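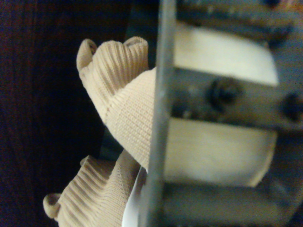
Figure 3. Light tan ribbed knit, bunched, with the edges rolled.

3.2 Edge curl after laundering

Rolled edges in knitted goods are usually attributed to the unequal length of yarn on the two faces of the fabric. In plain knits the effect is well known and can be predicted from loop length and yarn twist. In rib structures the forces on the two faces largely cancel, and curl is expected to be slight. Hauser and Dow reported nonetheless that households describe rolled cuffs and tops as the main reason for putting ribbed items aside, ahead of holes and loss of colour.

We therefore recorded curl separately from bagging and from shrinkage. Items were supplied by 26 households in Ulley and Rakholm. Each item was laid on a flat board for 20 minutes before measurement, without smoothing by hand. Curl was taken as the width of fabric hidden within the roll, measured at the midpoint of the edge with a steel rule. Where the roll was uneven along its length, the larger value was kept.

Wash temperature was reported by the household and was not checked. Most gave 60 degrees for cotton and a lower setting for mixed fibres, but 11 households used one programme for everything. These were kept in the sample and marked as a separate group. Drying method was recorded as line, rack or machine. Items dried over a single rail often carried a crease across the ribs, and this was noted but not scored.

Two assessors (Ammann and Nägeli) graded every item independently. Disagreement was greatest for soft, fine ribs, where a fold near the edge could be read as a roll. Such items were turned over and graded again by Hollenstein, whose grade was used.

Storage was covered by a short interview in the room where clothing was normally kept. Respondents were asked whether knitted items were folded, rolled or hung, and how long they stayed in one position between uses. Answers were coded using the Banon scheme with one change: "draped over furniture" was split from "hung", as the two load the edge differently.

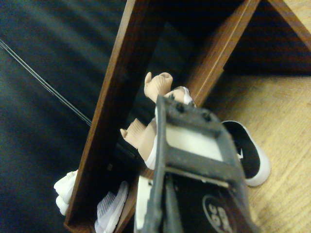 3.3 Treatment of missing values

Items with no reported drying method were left out of the comparison of drying groups and kept in all others. No values were estimated.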